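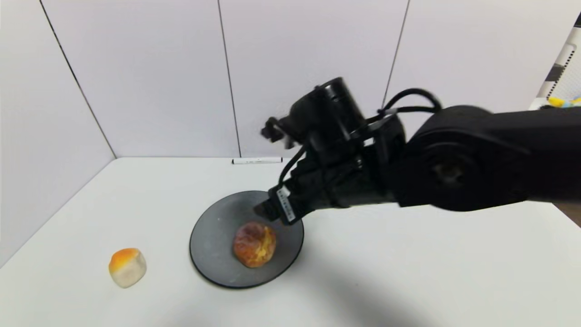 The arm is bolted down for good now. In July it was held to the bench with two clamps, and every time it stopped hard the base crept a little and I had to redo the calibration. Loïc Delorme drilled a steel plate for it at the Ullenwood workshop and I fixed that with four bolts. The drift went away the same evening.

October 13, 2023 was the first day I ran it for a whole afternoon without changing something mechanical, so I will write down where the build stands.

The walls. I put white panels behind and to the left of the table and left the other side open so the arm can come in. Before that the camera was looking at the whole workshop, and the picture changed whenever someone moved a bike or opened the door. The detector (I call it Pela, it is one Python script and a config file) would find "bread" on the pegboard. With plain panels I get far fewer false hits. The seams between the panels still show as dark lines. I thought about taping over them, but they make a decent check that the camera hasn't been knocked, so they are staying.

The table top is matte white. The first one was glossy and it threw the ceiling lights straight back into the lens. Baptiste Gautier had a matte offcut from his kitchen job and gave it to me for 12 euros and a coffee.

The task is simple. Pick up a bread roll, put it on the plate, or the reverse. I picked bread because the shapes are awkward. A cube is easy, a roll has no flat sides and the fingers have to close past the middle of it or it squirts out. My grip height was too high for weeks. I lowered it by 12 mm and that fixed most of the drops.

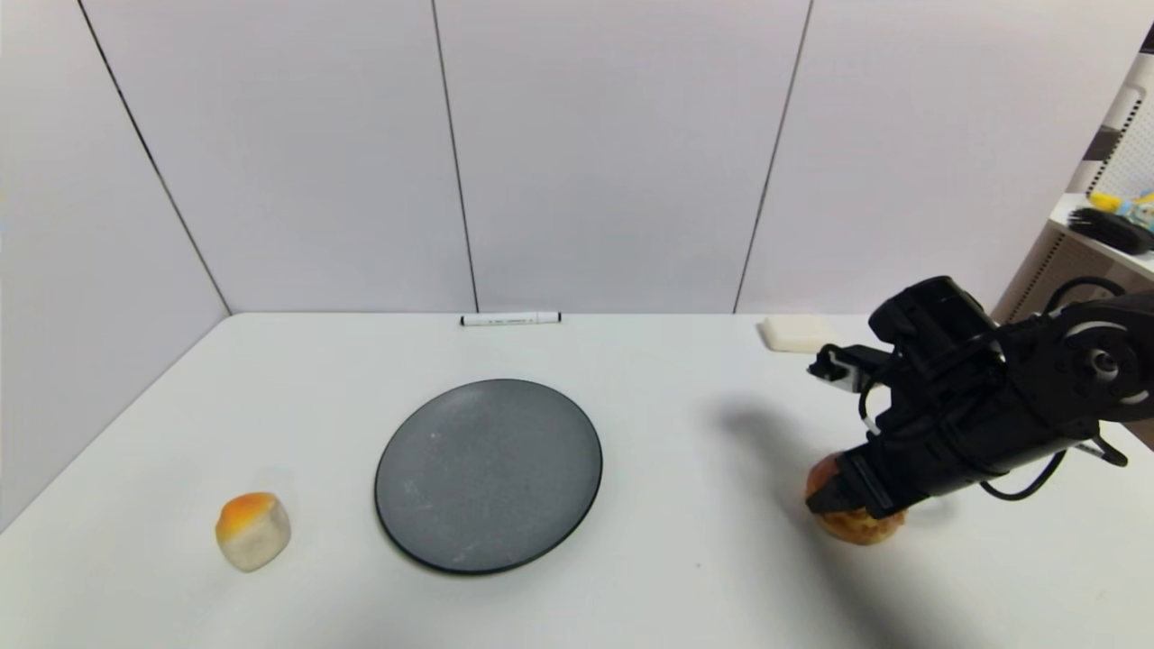
The cables are the part I am least happy with. They loop over the joints and I have not found a routing that works for every pose. If they are tight, the wrist pulls against them near the end of its travel. If they are slack, they swing and sometimes come between the camera and the gripper. I have ordered a set of clips from Gaillard and will try again when they come.

Shadows are the other thing. The arm throws a big soft one over the table, and the plate is dark gray, so at some angles Pela draws the plate too large and sets the release point off to one side. A second lamp on the left helped. I would like a third – there is no socket left on that wall.

Numbers so far, for anyone doing something similar. I have logged 519 attempts since the arm was bolted down. Of the last 45, the roll ended up where it should 18 times with the old grip height. I haven't done a full 45 with the new one yet. A cycle takes 12 seconds, mostly because I keep the speed low near the table.

Next is the cable clips, then a proper emergency stop on the bench edge where I can reach it sitting down. At the moment it is on the Ternberg power supply behind me, and I have to turn around to hit it. Loïc has told me off for that twice.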